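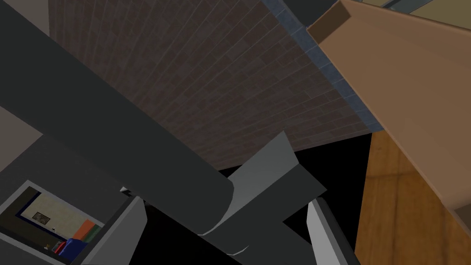 The Kitchen at Grerance

By the first week of December I knew the kitchen at Grerance better than I knew my own, and I had been cooking in my own for 12 years. I knew how far the refrigerator door would swing before it got in the way of an elbow. I knew the wooden floor and the blue tile, and which stretch of counter you could put a thing down on without worrying about it. I had never set foot in the place, of course, and neither had anyone else, because Grerance was a file on a server in the basement, and all the cooking that went on there was done by a white robot with two arms and no appetite.

My job that winter was to choose its hands. Skornex had narrowed it down to two. There was the Wada, a plain flat gripper with short fingers that had been on every arm we'd shipped since before I was hired, and there was the Odon, which was longer and had a clever extra joint and cost a good deal more, and which everybody upstairs was already a little in love with. I was to run each of them 400 times through the same chores, write up what I found, and have it on the right desk before the holidays. It sounded simple, and I said so out loud in the meeting, and I have thought about that since.

I should say that I was fond of the Wada. You aren't supposed to be fond of one side of a comparison, and I did my best to keep it off the spreadsheet, but I had learned the trade on those fingers. My first good grasp was a Wada grasp, a sponge, out of a sink, and I called my mother about it. She asked what the sponge was for. So when the Odon came along and picked up a sponge on the very first try, and then a fork, and then a grape (a grape!), I felt a bit the way you feel when the new neighbor's tomatoes come in ahead of yours.

For a while I set them up in the mornings and let them run through lunch, and I'd eat my sandwich and watch. The Wada would come up to a thing squarely, open, think about it, close. If it missed, it missed by a mile and you could see why. The Odon came in at a slant, all grace, and when it missed it missed by so little that I'd have to go back through the numbers to be sure it had missed at all. Three afternoons went that way, on a single cup.

Then there was the refrigerator. Opening it was no trouble for either of them once the controller was tuned, but reaching inside was another matter. The upper shelf had a small pale yellow thing on it, over to the right, hard by the side wall, and whoever had built Grerance had never given it a name. In the list it was just an item. I called it the butter. The chore was to take the butter out and set it on the counter, and I don't believe I have ever wanted anything as much as I came to want that butter on that counter. I'd lie in bed going over the angle of the wrist. I'd stand at my own refrigerator with the door open and my own arm out, trying to come around the shelf edge the way a gripper would have to, until the motor kicked on and I remembered I was paying for the cold.

I put the Wada on one evening after the building had gone quiet, meaning only to check the door, and I called down to the server room to ask for one more hour on the machine.
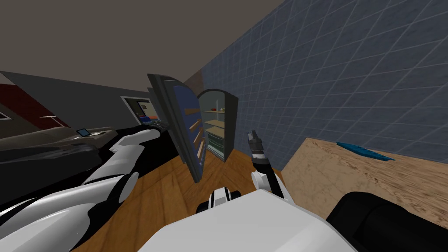 You can have two, came the answer, because there's nobody behind you in the line, but I'll tell you what I tell everyone, you're all looking at the fingers and it's hardly ever the fingers. Look at how the thing is being told to move. Put the same controller settings under two grippers and one of them is wearing the other one's shoes.

Then the phone clicked, and I sat there with my hand on it.

I had tuned the controller for the Odon. I'd done it right at the start, when the Odon was new and everyone was stopping by to see it, and I had worked at it for eight days with real care, every gain and every speed. Afterward I had slid the Wada in under those same numbers, and called that fair, and written the word "identical" in my notes and underlined it. The Wada was shorter. It had to come closer before it could close on anything. For weeks I had been asking it to stop where an Odon would stop and grab where an Odon would grab, and then marking it down for coming up short.

There's a particular kind of warm feeling in the ears that goes with finding a thing like that, and I had it badly. I made tea. I washed the mug from the tea before, and dried it, and came back, and it was all still true.

So I used my two hours. I opened up the settings and started over from the Wada's side, letting the wrist come in nearer, letting it slow down sooner, and I stopped looking at the big view of the room and worked from the gripper's own camera, which I'd always found a dizzy sort of way to see a house. From there the walls lean and the corners go black, and you lose all track of which way is up. But it's what the hand has to go on, and after a while you settle into it, the way your eyes settle in a movie theater. I drove it all over the place. I took it to the refrigerator and back and over along the wall, to have a look at other corners I'd been neglecting – not on the list, any of it, only it seemed to me that if I'd been wrong about one thing in that house I had better go around and say hello to the rest.

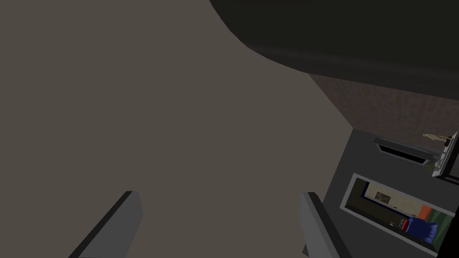
Fingers apart, beside the gray appliance.

I began the count again from nothing the next morning. It meant 400 more for the Wada and then, to be square about it, 400 more for the Odon with its own settings gone over fresh, and it meant walking upstairs to explain why the report would be late, which I did with a plate of lemon bars that fooled no one. They were decent about it. Somebody asked whether the Odon was still going to win, and I said I didn't know, and it was nice to be able to say so and have it be the case.

The butter came out of the refrigerator on run number 2853, if you count all the way back to the first day, and I do. It was the Wada. It came up square, it opened, it thought about it, and it closed, and then the whole long white arm drew back past the shelf and swung over and put the thing down on the counter by the wall. I had a mouthful of sandwich. I looked around for someone to tell, and the only one there was the man fixing the blinds, so I told him. He asked what kind of butter, and I had to say I wasn't sure it was butter.

The Odon did it too, two days later, and a little faster. I clapped for it. I put both of them in the report with all their numbers and a long paragraph about shoes, which somebody upstairs took out, and I phoned down to the server room to say thank you and got a recording.

They went with the Odon for the small objects and kept the Wada for everything else, so now there are two drawers in the lab instead of one, and a new kitchen on the server. It has a different refrigerator. The door opens the other way.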